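From: Nicanor Aravena
To: Caltonness Allotments and Kitchen Gardeners list
Date: 3 Jan 2025
Subject: Re: [caltonness-growers] Keeping squash past New Year

Fermín Cabral wrote:
> Hello all, and happy new year. I went up to check my winter squash this
> morning and three of them have gone soft around the stem. They were
> perfectly fine at Thanksgiving. I have them in the spare bedroom, on
> newspaper, not touching. Am I keeping them too warm? Too cold? My
> grandmother kept hers until May and I never thought to ask her how. Also,
> are the soft ones still safe to eat if I cut the bad part away?
> Fermín

Dear Fermín, and everyone else reading along with a cup of something warm, I hope,

First of all, I'm sorry about your squash! I know how it feels to pick one up by the stem and have the stem come away in your hand. It happened to me two winters in a row before I worked out what I was doing wrong, and I suspect your trouble is the same as mine was, so let me tell you the whole story and you can take from it what you like.

My first thought is about the curing. When you brought them in from the plot, did they get a week or two somewhere warm and airy before they went upstairs? I used to skip this entirely. I would cut them on a wet afternoon, wipe them down with whatever towel was handy, and put them straight into the cold pantry, very pleased with myself. Pascual Mansilla was the one who set me straight. He lays his out on an old window screen next to the furnace for ten days, turning them whenever he walks past, and only then do they go somewhere cool. The skin hardens up and the cut end of the stem dries out to something like cork. Ever since I copied him I've lost very few.

The second thing is the room itself. A spare bedroom can be a fine place, but check whether there's a heating vent or a sunny window on that side. You want it cool and dry, in the fifties if you can manage it, and never down near freezing. My pantry was too cold, and damp besides. Our upstairs closet turned out much better, although my wife would like her closet back and mentions it every so often.

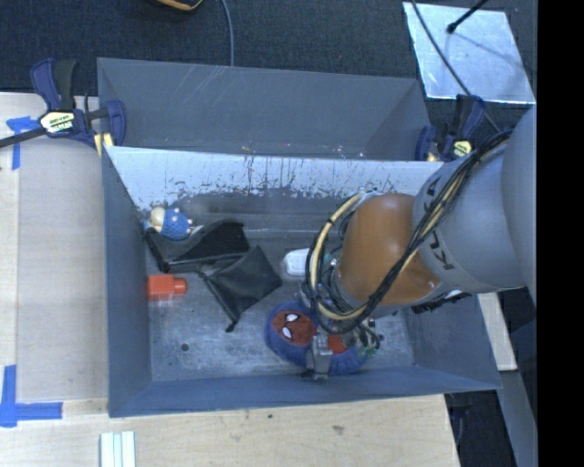 Caltonness Growers – Storage and Seed Group

The third thing, and I'm a little shy of saying it because I know how carefully you grow them, is variety. Acorn squash just don't keep. I love them, and I'll plant them again this spring, but I try to have all of mine eaten by early December. The same goes for delicata, more or less. Butternuts will see you through the winter if they were ripe when you picked them, and the big blue hubbards even longer. I would bet a jar of my plum jam that your grandmother's May squash were hubbards, or something a lot like them. Do you remember whether they were blue or gray and warty, and whether she needed a hatchet to get into them? Mine did. She used to drop hers down the back steps.

As for eating the soft ones, I'm afraid I wouldn't try to save a squash that has gone soft or leaky around the stem. I know it hurts to throw away food you grew yourself, but by the time it shows on the outside it has usually gone a good way further in. Mine go on the compost heap – and there's usually a mystery vine coming out of that heap by summer. If you find one with just a dry scrape on the skin and firm flesh underneath, that's a different matter, and I would move it to the front of the line and have it for supper this week.

Which brings me to soup! Several of you asked after the potluck for the one Gheorghița Pîrvu brought. She has very kindly let me pass it along, though she says she never measures anything. You roast a butternut in halves, cut side down, until it slumps. Meanwhile cook two onions slowly in butter with a chopped apple, scrape in the squash, cover it all with stock, and let it simmer until you get hungry. The secret is a spoonful of sharp paprika and a good splash of vinegar right at the end. I left the vinegar out the first time and it was a much sleepier soup.

One small piece of business while I have you. The seed swap box is at my house at the moment, on the porch, and anyone is welcome to come by and look through it. There are plenty of beans, and far more kale than any town could want. We're very low on leeks and on anything that stores well, so if you saved seed from a good keeper, please do drop some in, with the name and the year on the packet. Last year's unlabeled envelopes all came up as the same orange gourd, and I still have a few of those if anybody wants one.

Fermín, write back and tell us which kinds you have up there, and go ahead and turn the rest of them over tonight to look at the undersides. I'm at home most mornings if you'd rather call.

Warmly,
Nicanor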